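In Defense of the Ugly Cable Bundle

Filed under: Shop Floor, Opinion | 9 comments

I have a confession to make, and the tidy-desk crowd is not going to like it. I've stopped hiding my cables.

When we put together our first picking cell at Vondau, I spent most of November making it pretty. Every wire ran through a nice closed sleeve, every tie was trimmed flush, and visitors said lovely things about it. Then a gripper lead went bad deep inside the sleeve, and I lost an entire afternoon cutting my own beautiful work apart to get at one little connector. I believe I said some words.

So the bin cell on the Istidum project is dressed the other way. The cables go along the outside of the arm in one fat bundle, with tape in one spot and a tie in another, and I leave a good loop at the wrist so the last joint can turn without yanking on anything. A tie takes me 40 seconds to snip and replace. I've timed it (I was proving a point to somebody at lunch).

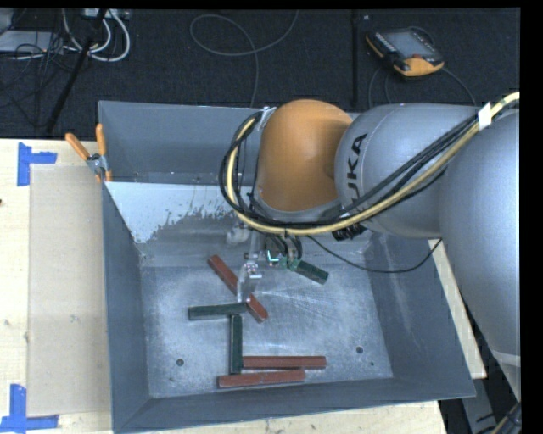
The arm over the parts bin, cables on the outside and a spring clamp on the rim.

The same thinking goes for the bin. We have a very handsome drawing of a bolted bracket, and I hope we never build it. A spring clamp with orange handles cost me next to nothing, and when we want the bin two inches over, we squeeze and slide and get on with our day! Blue tape on the tabletop is fine by me, too. If the tape is wrong, you peel it up.

Now, I can hear my friends at the Winport plant groaning. They run one part, all day, all year, and they'd be nuts to do it like this. Exposed cables do snag. Mine snagged twice the first week, both times because I got greedy with the slack, and these days I jog the wrist slowly through its whole range before anybody runs a program. I also go over the bundle by hand every 200 picks while we're changing things, and every 400 once a setup has settled down. That's real time, and a closed sleeve wouldn't ask for it.

But most cells I meet aren't finished. They're on their third gripper and somebody wants a different bin by Thanksgiving. For those, I want everything where I can see it and reach it — scuffs, tape and all. I learned more from a rubbed spot on a cable jacket than from any checklist I ever taped to a cabinet.

We hit 2,361 picks on the present wiring this morning, and I still have half a bag of ties left.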